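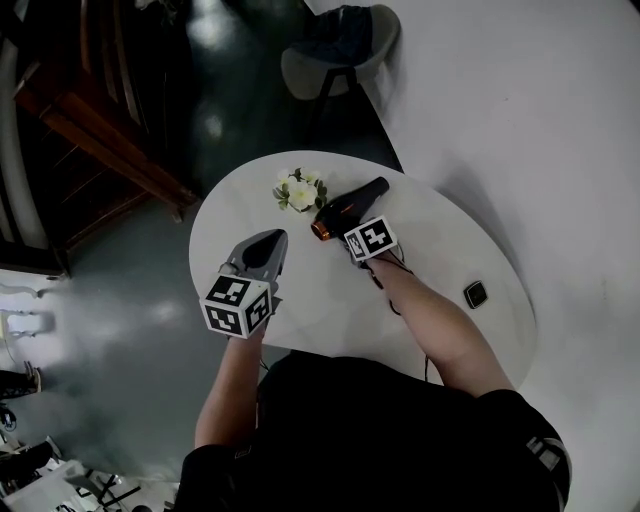

Round, oval or egg-shaped table for a small apartment?

Asked by Saron Gashaw, May
4 min read

Okay so I'm moving into a 700 square foot place in Pirnamton next month and I need to sort out a table before my sister comes to stay. It's one open room with the kitchen along the back wall, and whatever I buy has to do dinner, my laptop, and sewing on weekends (I hem a lot of pants for a lot of relatives, long story).

I've always had rectangles and I'm sick of bruising my hip on the corners. I keep going back to those plain white tops that are fat at one end and narrower at the other, like an egg. They look so friendly! But my mom says I'll hate it because you can't push it flat against a wall, and now I'm second-guessing everything.

My budget is $300, chairs not included, I already have four. The spot I'm thinking of is between the kitchen counter and the couch, and the front door opens sort of toward it. Has anybody lived with an egg-shaped one for real? Is white a terrible idea? And do I need to worry about the legs? The one I sat at in the McAlister showroom had a leg exactly where my knee wanted to be.

3 answers

Answer 1 (marked helpful)

I've had an egg-shaped table for years in a place a bit smaller than yours and I'd buy it again tomorrow. Point the narrow end at whatever you walk past most, so for you that sounds like the front door. The fat end is where your laptop or your sewing machine lives. Mine has my machine parked there most of the winter and I can still eat at the other end without moving anything.

Your mom is right about the wall, though. You lose a funny little wedge of floor behind it and things fall down there. I stuck a floor lamp in the gap and stopped caring.

Before you buy, tape it out. Painter's tape on the floor, full size, then leave it there for a few days and walk around it with groceries. You want 36 inches from the edge of the table to the counter or couch if someone's going to be sitting there and someone else has to get by. You can squeeze by with less on a side where no chair goes. I cut mine out of a flattened fridge box because I couldn't get the curve right with tape, and then I took the cardboard with me to the store, which got me some looks but saved me from ordering one that was way too long!

Legs: look for a center pedestal, or legs that tuck in well under the top. With four legs on a tapered shape, the two at the narrow end get very close together and whoever sits there straddles one. Bring one of your own chairs if you can, especially if they have arms. Most tables are 30 inches high but the rail underneath can hang down a lot, and armchairs bump it.

White is fine. Matte shows greasy forearm marks, shiny shows scratches, pick your poison. I'd put a cutting mat down for the sewing either way. Turmeric got me once. Baking soda paste, left overnight, and most of it came out.

Answer 2, from Nikau Hinds

Get a drop leaf. Way more useful, goes flat on the wall, and you can find them used for next to nothing. I got mine at the flea market in Arngate.

Answer 3

Agree with the first person on the pedestal, but check how heavy the base is. I had a Pultard with a skinny little foot and every time somebody leaned on the wide end to stand up, the whole thing tipped a little and the drinks slid. I ended up swapping it for a plain round one. With sewing I'd worry about wobble too, my machine walks all over the place when I get going on denim.

Also, measure your stairwell. A one-piece top doesn't bend around a landing, ask me how I know. The delivery guys had to come back on Thursday with a third person and go in over the balcony.

Comment from Saron Gashaw: Thank you!! Fridge box acquired from the neighbors. I'm on the second floor, so off to measure the stairs. Nikau, I did think about a drop leaf but I know myself and I'd never fold it down.

Related questions
How do I get marker off a white tabletop?
Best rug shape under an oval table
Are armless chairs comfortable for working all day?
Fixing a wobbly pedestal base
Moving a big table up a narrow staircase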